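ok so a few of you asked how the grasping data is going at Wurnbridge, short thread before I lose the afternoon to it

Goal for September is 2,058 simulated grasps across all the shapes. We're at 855. I said 1,000 by lunch. Lunch has been and gone.

Quick recap if you're new: the model learns from examples of a gripper holding stuff, and we make a big chunk of those in sim so we don't have to babysit real hardware all night. Each example gets a view from the gripper's side plus the finger positions. Then I go through them and toss the bad ones (this is the glamorous part!!)

This week is long flat things. Bars, slats, rulers, anything that's way taller than the fingers.
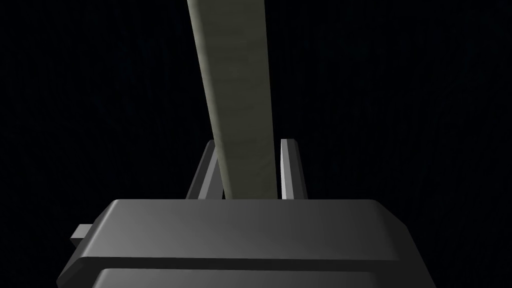 2 min read

Olive-gray bar between the two fingers, leaning a little to the left up top. I like this kind a lot - a slight tilt is way more useful to me than a perfectly straight one, and the plain black background means I can drop in whatever I want later.

What I'm still fighting with is the bottom end. From this view the gripper body covers it, so you can't tell how deep the bar sits. Begoña Moya wants a second view from the side for every single one. She's probably right and I'm grumpy about it, because that doubles the rendering.

Compromise for now: side views on 300 of them, train on both sets, see if the model even cares. If it doesn't, I get my nights back.

Also swapped the labeling tool from Collado to Vekcombe and wow, keyboard shortcuts. I can reject a bad grasp with one key. Should've done that months ago.

Someone asked if the cloth-looking texture on the bars is on purpose. Yep! We shuffle textures so it doesn't learn that bar = shiny metal.

Next up is mugs. Send snacks. Back to the pile, I'll post the side view results when I have them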